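Unit 4: Shelving and call order in a small collection

Reading for this unit: the first two chapters of the course pack. Bring your draft floor plan to the session.

## 1. Fixed and relative location

In a fixed location system, every book has one place and keeps it. The number on the book names a bay, a shelf and a position. Old monastery and college libraries worked this way, and many closed stores still do. It saves space because books can be sorted by height. A new book goes at the end, whatever it is about.

In a relative location system, the number on the book names its subject. The book's place depends on its neighbors, and the whole run can move without relabeling. Most open libraries use this. The cost is empty space, which has to be left on every shelf for growth.

Mixed systems are common in small collections. The Sqalli reading room, our main case this term, keeps its general stock in relative order and its oversize stock in fixed order. The total is 2,000 volumes, of which 193 are oversize.

## 2. Reading a call number

Read from left to right, or from top to bottom on a spine label.

- The class number comes first. Treat it as a decimal: 745.4 files before 745.45, and 745.45 before 745.5.
- The author mark comes next, in alphabetical order.
- The year, if there is one, comes last. Earlier editions file first.
- A blank files before anything else. A book with no year goes ahead of the same book with a year.

The most common mistake in last year's exercise was reading the decimal part as a whole number, which puts .12 after .5.

## 3. Putting books on the shelf

Fill from left to right, top shelf to bottom shelf, then move to the next bay. Do not carry a run straight across several bays. Leave part of each shelf free. Books should stand upright with their spines level with the front edge, and they should come out without pulling on the head of the spine.

Large books that will not stand go flat, spine outward, no more than 2 in a pile. 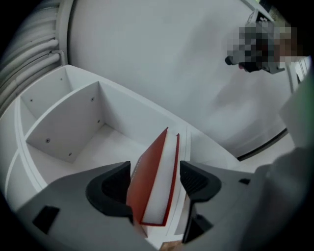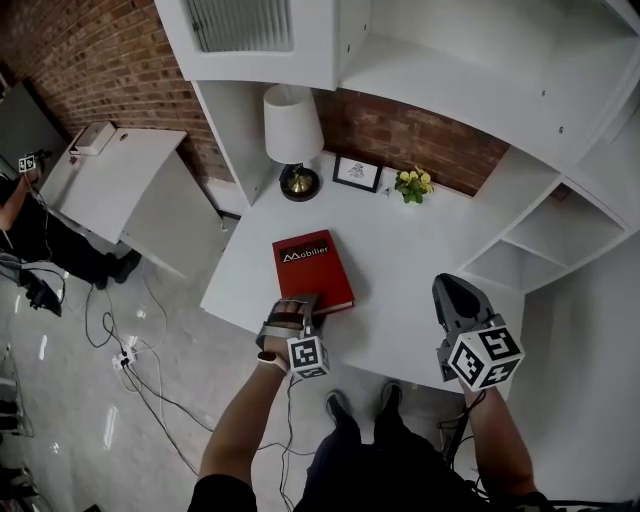
*Red hardcover book at a white shelving unit, two views.*

When a shelf is full, shift the run before adding to it. Start shifting from the far end so that nothing has to be put on the floor. Change the bay labels the same day.

## 4. Shelf reading

Shelf reading means checking that books are in order. Hazem Abdel Hamid, who set up the Sqalli room, divided it into 7 sections and read one section each morning before opening. His notes suggest three passes:

1. Class numbers only.
2. Author marks within each class.
3. Condition: loose joints, torn labels, books pushed behind the row.

A missing book is marked on the shelf list in pencil. It is searched for again in June, and only then removed from the catalog.

## 5. Terms to know

**Bay:** one vertical unit of shelving.
**Dummy:** a block or card that stands in for a book kept elsewhere.
**Run:** a set of books in unbroken order.
**Shelf list:** a record of the stock in the order it stands.

## Exercise

Take the sample list in the course pack and put it in shelf order by hand. Then mark where you would place dummies for the oversize volumes. Write half a page on whether the general stock in the Sqalli room could be changed to fixed location, and what readers would lose. Hand in both parts at the start of Unit 5.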